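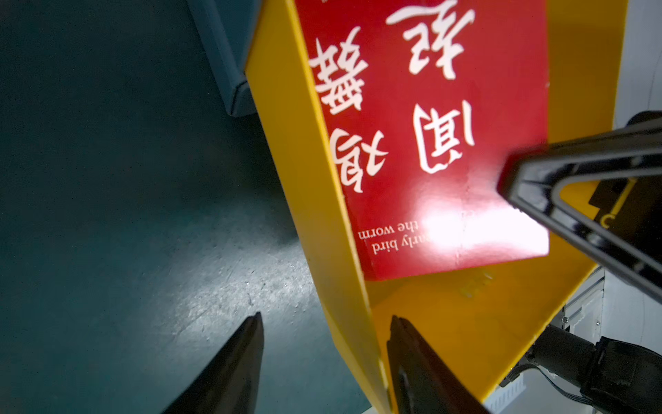
4. Career Mode Set-Up

This section covers creating a driver profile, choosing a team and preparing the first event in Zakharchenko Rally. Install the Lekunwood track pack before you begin. Stages that belong to the pack do not appear on the calendar of a career started without it.

4.1 Creating a profile

1. From the main menu, select Career, then New Profile.
2. Enter a driver name. Names are fixed once the profile is saved.
3. Select a home region. The region sets the flag on the car door and the order of the early events.
4. Set the damage level to Light, Standard or Full.
5. Select Save and wait for the disk icon to clear.

CAUTION: Do not close the game while the disk icon is on screen. A profile that is only partly written cannot be repaired and must be deleted.

Note: Each installation holds two career profiles. To make room for another, move an old profile to the Archive folder.

4.2 Choosing a team

Two teams offer a contract at the start of a career.

Geltilus – front-wheel drive, short gearing, low repair costs. Suited to narrow tarmac stages.

Skekside – four-wheel drive, longer gearing, higher repair costs. Suited to gravel and snow.

1. Highlight a team and press Details to read the contract terms.
2. Press Test Drive to run the shakedown stage. Damage is switched off and no time is recorded.
3. Press Sign to accept. The signing bonus of 1,000 credits is paid at once.

Contracts run until the end of the season. Leaving early returns the bonus to the team, and the offer is not repeated.

4.3 Preparing the car

1. Open Garage and select Set-Up.
2. Choose tires for the surface shown on the stage card.
3. Adjust ride height, brake balance and final drive as needed.
4. Select Store to keep the settings under a name.

Stored settings apply to one car only. If a setting is outside the limits for the event, it is shown in gray and the car will not leave the garage until it is corrected.

Repairs between stages are charged against your credits. Body condition is shown on a scale that ends at 100. A low reading affects cooling and top speed – check it before any long stage.

4.4 Starting the first event

1. Select Calendar and open the April round.
2. Review the stage list and the service stops.
3. Select Enter, then Drive.

Note: Profiles made with builds earlier than 2,182 must be converted. Select Options, Profiles, Convert before opening the calendar. Converted profiles keep their credits but lose stored set-ups.

Section revised 28/01/2022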